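Notebook, dye bench. 18 February 2000
Walnut and onion skin on cotton, batch 13

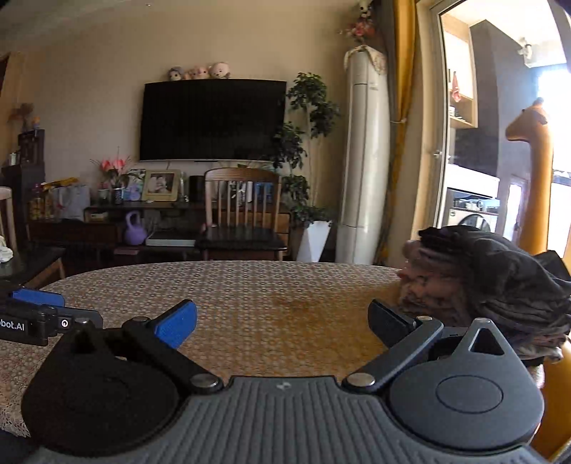

Oval table, beige and brown lattice cloth on.

Picking up from the last page. The alum soak ran overnight, covered. Pulled the skeins out first thing, squeezed, did not rinse. I know the Zareteo sheet says rinse. Last two times I rinsed and the color came up thin, so not doing it this time, and if it goes blotchy that's on me.

Skeins for this batch: 8 total. Four plain cotton, two of the slubby stuff from Hviid, two scraps of old sheeting torn in strips. All weighed dry before the soak, weights on the card pinned to the shelf. Card is getting hard to read, copy it over.

Walnut bath. Hulls from the September sack, soaked since Monday, strained through the old pillowcase and then again because there was grit. Smell is bad. Lid on, window open, heater off until the steam cleared. Brought up slow on the small burner. Target 129 F and hold. It kept creeping past that every time I turned my back so I ended up lifting the pot half off the ring. Need a better way to do that. A brick?

Onion bath. Yellow skins only, no reds this time. Reds gave that greenish tinge in batch 11 and everybody hated it except me. Simmered an hour, strained, let it go down to hand warm before the cotton went in.

Order:
skeins 1, 2 walnut only
skeins 3, 4 onion only
Hviid 1 walnut, then onion
Hviid 2 onion, then walnut
sheeting strips, one each

In at 9:40. Stirred every ten minutes or when I remembered. Missed one stir (phone, the Bositz delivery, wrong door again). Strips floated, pushed them under with a saucer. Saucer is now brown for good.

11:15, quick look. Walnut skeins a decent tan already. Onion is loud, like mustard. Slubby cotton takes it unevenly, thick parts darker than the thin, which I like but it won't suit anybody wanting a flat color. If that's for the runner then fine. If it's for napkins then no.

Out at noon for the first lot. Did NOT swap the Hviid pair straight over like in batch 12. Let them drip and cool, then swapped. Last time the hot to warm jump seemed to felt up the surface a bit, or maybe that was just me wringing too hard. Can't tell, changed both things at once. Dumb.

Afternoon. Iron dip on half of skein 2 only. Tiny amount, Skindik crystals, a pinch in the enamel bucket. Wooden spoon marked FE, keep it away from the onion side!! One drop got on the bench and it went gray where there was old walnut spilled, so at least the stuff is still good. Dipped, counted to thirty, out, rinsed right away. Went from tan to a cold gray brown in front of me. Too far. Next time half the pinch or count to ten.

Alkaline dip on the tail end of skein 4, washing soda. Pushed it orange. Pretty, but I bet it won't last in a window.

Results so far, wet, so don't trust any of it:
1 tan, even
2 tan / gray brown, hard line between, should have dipped gradually
3 mustard
4 mustard, orange tail
Hviid 1 warm brown, best of the bunch
Hviid 2 nearly the same as Hviid 1, a bit duller. Order might not matter as much as I thought. Redo with longer times before saying so to anyone
strips: walnut one fine, onion one has a pale round patch from the saucer

That patch gave me an idea, clamp resist with two saucers and a peg. Put on the list.

Everything on the rack in the back, not near the heater. Leave it till Monday and then wash with the plain soap, two rinses. Please don't move skein 2, the iron end is hanging so it drips away from the others.

Light test: cut short lengths off each and tape them to a card, half covered with foil, south window. Check after 24 days, not sooner. I always look early and then the foil goes back on crooked and the line is blurred. Batch 12 card is still up there, onion has faded a lot, walnut hardly at all. Same story as the one before.

Leftover walnut bath: saved in the big jar, label on lid. Still plenty of color in it, should do a pale second round. Onion bath dumped, it was cloudy and I dont trust it.

Stuff to get or do
- alum, down to the bottom of the tub
- thermometer, the glass one reads different from the dial one and I don't know which is lying
- ask Hviid if the slubby cotton comes scoured. I scoured it anyway but water ran nearly clear, so maybe an hour wasted each time
- new strainer cloth, pillowcase has a hole
- copy the weights card
- scrub enamel bucket before anybody puts onion in it
- brick

Thought on the runner. If the Hviid 1 brown dries anything like it looks now, use that for the warp and skein 1 for the weft, leave the mustard for a stripe at each end. Won't have enough with one skein, need maybe three more, so all in one pot or they wont match. Big pot is the one with the loose handle. Fix the handle frist.

Gloves. Wore them for the iron, forgot for the walnut. Fingers brown again.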